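4.2 Waiting, comfort and the regional cabin

We turn now to the part of the interviews that surprised us most, and that we have come to think of as the heart of the study. When we first sat down with passengers on the Deltberg to Plenerden route, we expected to hear a great deal about legroom. The seats on that service are narrow, the cabin is an older one, and the airline had changed its seating plan in March, taking out one row near the front and spreading the space among the rest. We did hear about legroom, of course, but usually only after we had asked. Left to themselves, our 36 passengers wanted to talk about time: how long they had stood in the jet bridge, how long the door stayed open, and how long it was before anybody told them anything.

It may help to say a little more about how the talks were held. Each one lasted 20 minutes and took place in the arrivals hall at Plenerden, on a bench near the baggage belt that the airport was kind enough to let us use. We began with an open question ("How was your trip today?") and let the passenger wander as far as he or she liked before we brought out the rating sheet. The sheet asked for a comfort score from 0 to 100, first for the seat alone and then for the flight as a whole. Varghese's earlier work on long-haul cabins put the two questions in the opposite order, and we would ask readers to keep that in mind when setting our results beside those.

Most people gave the seat and the flight different scores, and were quite happy to explain the gap. One passenger, who flies the route every other week to see her daughter, told us that the seat was "a kitchen chair with a belt on it" and then marked the flight very high, on the grounds that the crew had told everyone early on why they were being held at the gate. Another had a seat at the exit row, with all the room a tall man could want, and was thoroughly cross about the whole thing. He had not been told why the bags were late going on.

Food came up in much the same way. The service is too short for a hot meal, and passengers seemed to know this and to hold no grudge over it. What they remembered was whether something was offered at all, and whether they had a choice in it. Several spoke fondly of being allowed to pick for themselves, and a few could still tell us what they had picked on an earlier trip (and, in one case, what the person in the next seat had picked, with some envy). We had not planned to ask about snacks and added a line to the sheet only after the first few talks, so the answers are uneven and we treat them gently.
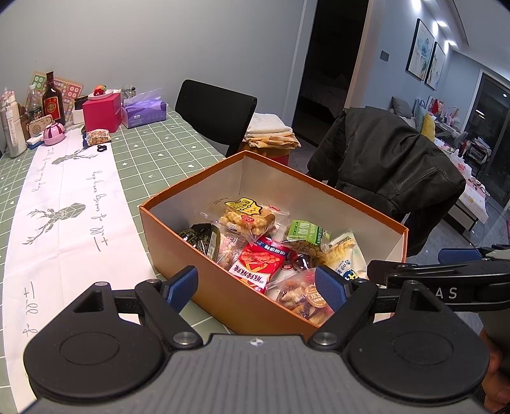
Figure 2. Assorted packaged snacks in an open cardboard box.

The Flaltum comfort scale, which we used to sort the written comments, has no natural home for remarks of this kind. It has a heading for catering, but that heading was drawn up with trays and menus in mind, and being given a choice is as much a matter of courtesy as of eating. After some back and forth we placed such remarks under "attention from crew" and marked them so that they could be pulled out again later. A reader who would sooner see them under catering will find that the order of the main headings stays the same either way, with information about delays still first and seat width well below it.

We should be careful not to lean too hard on a single short route. Passengers here are mostly regulars, they know the aircraft, and they may well have made their peace with the seats years ago. Section 4.3 looks at the smaller group who were flying the route for the first time, and whose views on seat width were rather less forgiving.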